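Cusora Travel Case Program to Open at Trumthorpe and Stendon in January

Dec 23, 2025

Trumthorpe Regional Health Service has confirmed that its Cusora travel case program will begin in January at the Trumthorpe outpatient building and the Stendon clinic. Under the program, patients who travel to either site for repeated appointments will be offered a small padded case in which to carry the personal items they use on the day of a visit.

The first supply consists of 1,000 cases. Of these, 100 will be held at the Stendon clinic, and the remainder will be kept at Trumthorpe, where most long-distance patients are seen. A second supply of 1,000 has been approved and will be ordered once the results of the opening period have been reviewed.

The program was proposed after a survey of patients who attend the two sites from outlying towns. Many respondents reported that they carried small bottles, keys and similar articles loose in coat pockets or shopping bags, and that items were often left behind in waiting areas. The lost property desk at Trumthorpe recorded small bottles and detached caps among the articles handed in most often during the past year. Most were never claimed.

The Service considered several types of container before choosing a padded case. Clear plastic bags were inexpensive but tore easily and gave no protection to the contents. Rigid boxes held up well but were judged too bulky for patients who also carry paperwork, a change of clothing or a walking aid. The padded case offered a reasonable balance of weight and protection and could be wiped clean between uses.

Preparation of the program has been based in the Osei Room, on the lower floor of the Trumthorpe building. The room was formerly used for records storage and was redecorated earlier in the year.
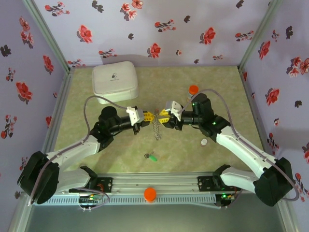 A white padded case at the work area, with an orange-capped bottle and other small items on the green mat.

Work in the Osei Room has concentrated on how small articles are best arranged and stored. Bottles of different heights have been compared, together with their caps, which are easily separated from the bottles they belong to. Small loose objects have also been included, in recognition of the fact that patients seldom carry only one kind of item. The findings will be used to prepare the printed card that will be placed in each case before it is issued.

The card will be limited to one side and will be set in large type. It will advise patients to close every bottle firmly before it is placed in the case, to put taller items in first, and to keep keys away from anything that may scratch or leak. A space will be left for the patient's name and the name of the clinic. Patients who prefer not to write their name on the card may use an appointment number instead.

Cases will be issued empty. The Service will not supply bottles, toiletries or medicines as part of the program, and patients should continue to follow the instructions of their pharmacist on how medicines are to be stored. Medicines that must be kept cold should not be carried in the case, which has no cooling function. Patients who require a cooled container should speak to the nursing desk at their usual site.

Who may receive a case

The program is open to any patient of the Service who has four or more appointments scheduled at Trumthorpe or Stendon within a three-month period. Parents and guardians may request a case on behalf of a child. A person who accompanies a patient to appointments may collect the case for that patient but may not request a second one for personal use during the opening period.

No referral is needed. Requests may be made at the reception desk at either site when checking in for an appointment. Reception staff will confirm the number of scheduled visits, record the request and issue the case from stock. At Stendon, where storage space behind the desk is limited, patients may be asked to collect the case at the end of the visit.

There is no charge for the first case. Replacement of a lost or damaged case will be considered individually during the opening period, and a standard policy on replacements will be issued with the review. Cases that are no longer needed may be returned to either desk, regardless of where they were issued. Returned cases will be inspected and cleaned before they are placed back in stock. Any case with a torn lining or a closure that does not hold will be withdrawn.

Patients are asked to remove all personal items before returning a case. Articles found in returned cases will be passed to the lost property desk at Trumthorpe and kept there for the usual period.

Changes at the two sites

Several small changes will be made in the waiting areas to support the program. Shelves are to be fitted beside the seating on the ground floor at Trumthorpe, at a height that can be reached from a chair or wheelchair. Patients will be able to set a case down and open it without having to balance it on their knees. The shelves will have a raised front edge. At Stendon, an existing table near the entrance will be moved closer to the seats and fitted with a mat.

The lost property desk will also begin sorting small articles by type. Bottles and caps have until now been kept together in a single drawer with gloves, eyeglasses and umbrellas, which has made inquiries slow to answer. Separate trays will be introduced, each labeled with the week in which the contents were found. Patients who believe they have left an item at either site should describe it as fully as they can, including the color of any cap or lid.

The Osei Room will remain in use through the opening period. Stock will be held there before it is moved to the reception desks, and returned cases will be inspected there. The room is not open to the public, and patients are asked not to bring returned cases to it directly.

Review

The Service will review the program after 8 weeks. The review will consider the number of cases requested at each site, the condition of those returned, and any change in the number of small articles handed in as lost property. Patients who receive a case will be given a short comment form, which may be completed at the desk or mailed back without postage. Completion of the form is optional and has no bearing on whether a patient may keep the case.

Comments are particularly welcome from patients with limited grip or reduced vision. Early discussions with the hand therapy department at Trumthorpe identified the closure of the case and the handling of small caps as matters that deserve attention, and the department will be consulted again before the second supply is ordered. If an alternative closure is recommended, it will be included in that order.

The results of the review will be posted on the notice boards at both sites and in the patient newsletter. Until then, the terms of the program will remain as set out here. Questions may be directed to the reception desk at Trumthorpe or Stendon during regular hours. Large-print copies of this notice are available at both desks on request.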